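Section 2 - Stage and booth set-up, cultural night

For student groups using the Mutiso Hall kit. Read it all before you plug in.

1. Get the Lorkero mixer out of the case. Power OFF.
2. Run both speaker cables along the side wall, never across the dance floor.
3. Tape down every loose end.

Note: dancers go on barefoot. Sweep first, then tape.
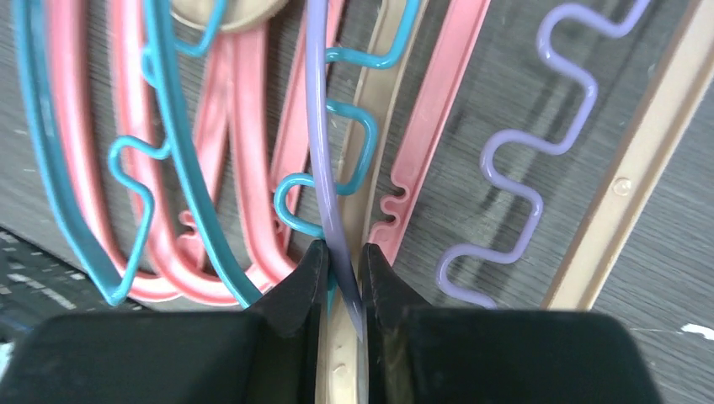
4. Mixer on. Speakers last - other way round and you get a loud pop.
5. Set main volume to 35 for talking, 69 for drum groups. No higher.

CAUTION: Food warmers go on the kitchen circuit only. Not teh stage outlets.

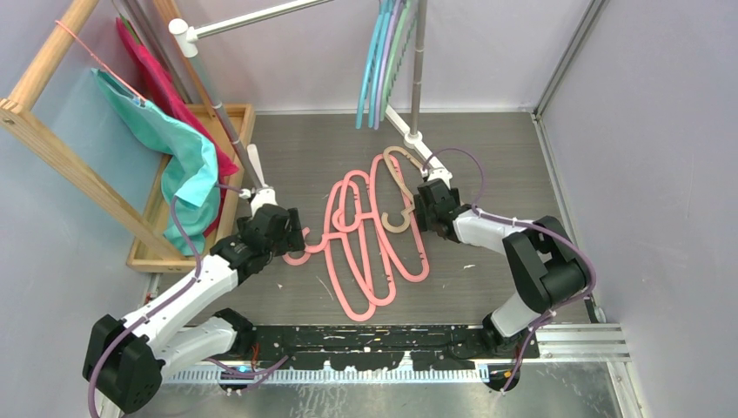
6. Sound check, one song per group. Keep it short.
7. After the show: speakers off, then mixer. Coil cables, dont knot them.

Missing parts - tell Wycliffe Urio before the September show.

Rev. August 2026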